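# Small Plates, Big Kitchen

Anselmo Evangelista started selling play food from the back of his frame shop in Norkutville, and for the first two summers it outsold the frames. He carries 3802 separate pieces now, most of them fruit. The frames have moved to one wall.

His customers are mainly parents, but he says grandparents spend more. They come in for a birthday present and leave with a bag of loose pieces, picked one at a time out of the bins. Evangelista likes it that way. He stopped stocking large boxed sets after too many families told him half the contents ended up under the couch.

"Start with things the child sees at home," he said. "Ketchup. Bananas. A cup. They already know what to do with those."

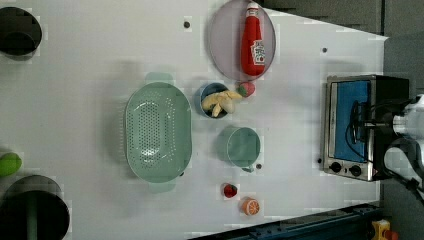
He is less interested in whether everything matches. A toy strawberry can sit next to a full-size colander, and children don't mind the difference in scale. Real bowls and mugs hold up better than toy ones, he said, and they give the fruit somewhere to go. Colanders get the most use of anything he has tried with his nieces. They are washing bowls, then hats, then washing bowls again.

Halved fruit sells well too. An orange with its cut face showing can be served right away, and younger children go for it before the whole ones.

Prices in the shop are low, and Evangelista keeps them that way by buying from two small makers, Mellorach and Pavon. Mellorach sends the fruit. Pavon sends mostly bottles and jars - anything with a label.

Storage is the question he hears most. His own answer is a shallow drawer near the real kitchen, low enough for a three-year-old to open. Deep bins don't work because the small pieces sink. Plates go in first, flat, with bowls on top and the food inside the bowls. Mugs can go on a hook.

The shop is at 3245 Rey Street and is open afternoons through the end of July.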